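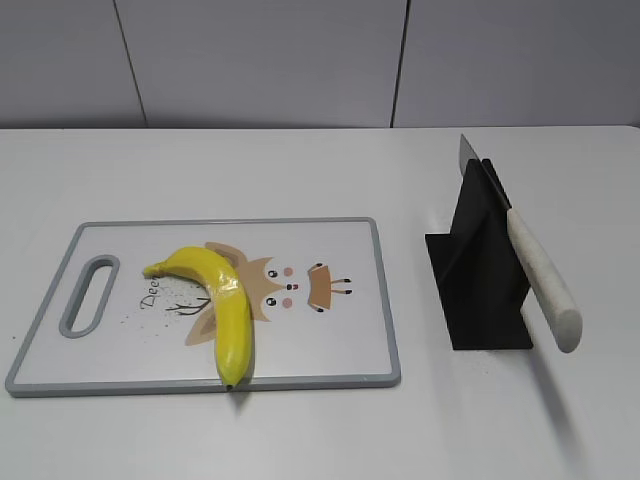

Ticket: Knife turns in gripper during cutting demonstration
Opened by: Gudrun Schmieder
Assigned to: Enda Coughlan
Site: Erkthorpe, demonstration room
Priority: High (open day in June)
Status: Closed

Description of the problem

We prepare the cutting station for the open day. The visitors will stand along the front side of the table, and the arm should take the knife from the black holder, carry it over to the board and lower it on the banana. The pick works well. The problem comes later. When the blade touches the banana, the knife turns a little in the fingers, and then the cut goes sideways.

It does not happen each time. This morning I had two good runs and after them a bad one, without any change in the program. The software shows no error and the gripper reports "object held" until the end, so the operator has no warning.

What I have checked before writing:

1. The holder. I measured from the base plate to the edge of the board, it is 165 mm as in the set-up sheet. I also pressed the base plate by hand and it does not slide.

2. The gripping force. It was set to 80 per cent. I did not want to go higher without asking, as the grip of the knife is thick and I do not know how much it can take.

3. The position of the board. Zarmeena Ghauri moved it while cleaning and put it back by eye. I have taught the board position again from the wrist camera. On that view the handle slot and the letters "Dee" can be seen well between the fingers, so I use these as my reference, and the end of the banana must lie just above the letters.

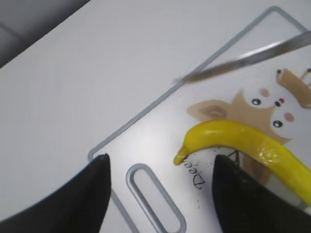
4. The speed. I reduced the downward movement to half. The knife still turns, only slower.

Please advise. The guests from Dokness will come in the first group, and Teresa Tully has asked me if she should take cutting off the programme and show only pick and place. I would prefer to keep it.

Reply — Enda Coughlan, 11:20

Hi Gudrun, thanks for the clear list. Leave the force where it is for now. My guess is that the knife is held too near one end of the grip, so the blade works like a lever against the fingers. Could you send me a wrist camera view with the knife picked up and the arm stopped? Please also tell me whether the pick pose is the one from the Susten station. That one was taught with a thinner grip.

Reply — Gudrun Schmieder, 11:55

Yes, the pose is copied from Susten, I did not know that the grip there was another one. I have stopped the arm after the pick and saved the view. 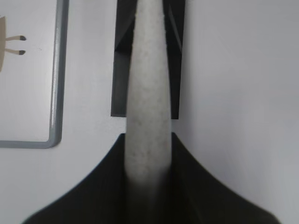 Wrist camera after the pick: speckled cylinder, with a black finger on the left and right side.

From this angle I find it difficult to judge the depth. I can say that it looks straight from left to right, I see no lean. When I pushed the end of the blade side with a wooden spoon (arm stopped, cell in safe mode), it gave way with very little force.

Reply — Enda Coughlan, 12:30

That fits. Straight from left to right is fine, but the spoon test says there is not enough contact along the grip. Teach the pick again about a finger's width deeper, and let the fingers close slowly for the last part. After that run the pick, stop, and repeat the spoon test before you go anywhere near the board. If it still gives way, call me and I will ask Mac Carthaigh for the longer finger pads.

Reply — Gudrun Schmieder, 15:10

I have taught the pick deeper as you wrote, and the slow closing is now in the program as a separate step, so that the operator can see it in the list. I made another check with the arm stopped over the table.

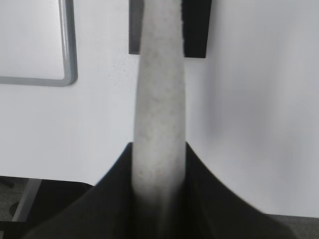 The spoon test is better now — I must push quite hard before anything moves. I made the full sequence with a new banana each time, and the knife did not turn in any of these runs. One slice was not separated completely, but I think this is the blade and no longer the grip. I have also put the speed back to the normal value, because half speed was too long to watch.

One question stays open. Kelechi Danladi will operate the station in the afternoon and he has not taught poses before. Can I lock the pick pose, so that it is not changed by mistake when somebody opens the teach page?

Reply — Enda Coughlan, 15:40

Yes. Set it to read-only in the pose list and save the program under a new name for the open day. Kelechi can then start, pause and stop, and nothing more. Please keep the visitors behind the line while the knife is out of the holder, also when the arm is paused.

Reply — Gudrun Schmieder, 16:25

Pose is locked and the program is saved as "Erkthorpe open day 2". I have shown Kelechi the pause button and the way back to the start position. Teresa keeps cutting on the programme. The ticket can be closed from my side, thank you for the help.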